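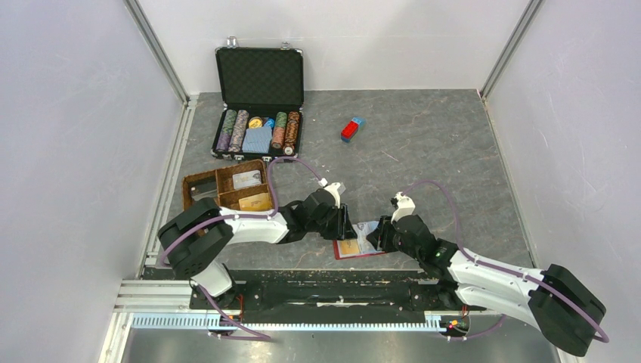
Two-arm cell at Wastotine, travel-document task, chip case open at the back.

I went out to the Wastotine open day on Thursday, mainly to see the bimanual cell. The company builds small manipulation rigs and leases them to people who want data or a test bench. The building is past the Brunton turnoff and is signed only from one direction.

Wiremu Sheehan ran the demonstration. Each cell is a walled enclosure, white on the inside, with an aluminium frame at the corners and two arms mounted on a common track along the near edge. A toothed rack runs below the track. The arms are white-linked with black joints and carry parallel-jaw grippers with white fingertips. Purple cabling is looped along the outside with generous slack. I would have routed it closer to the links, but Sheehan's view is that a tight cable fails sooner than an untidy one, and he replaces them himself.

The task on show used a booklet of the passport type, red cover, open on the floor panel between the two grippers. The right arm gets a fingertip under one side and lifts. The left comes across to take over. Thin covers are awkward for a parallel jaw: there is very little edge to grip and the booklet slides when pushed. A wicker tray with compartments sits on the left holding cards, and the chip case and a small two-colour block stay on the floor as clutter.

I kept a tally over the session. Out of 52 attempts I counted 49 lifts, where a lift means the booklet left the floor on at least one side. Full handovers were fewer and I didn't score them consistently, so I won't give a number. Sheehan put the logged total for this task at 1,559 episodes since November.

Questions I asked, with answers as I noted them:

Calibration is done at the start of each shift and takes 2 minutes per arm.
The floor panel is marble-patterned by choice. Plain panels are also used.
Clutter is rearranged by hand between runs.
No force sensing at the fingertips. Tane Hapeta, who looks after the controllers, would like it. The budget for this year has gone to a second enclosure.

Hapeta also showed the Odham controller build on a bench in the next room. Start-up is faster than on the Plenwood version I used last year, and the jog behaviour at low speed is better. The fault messages are still bare codes, and the printed list of them was out of date by one revision.

Parking is on the grass side. The afternoon session was less crowded than the morning and ran the same task.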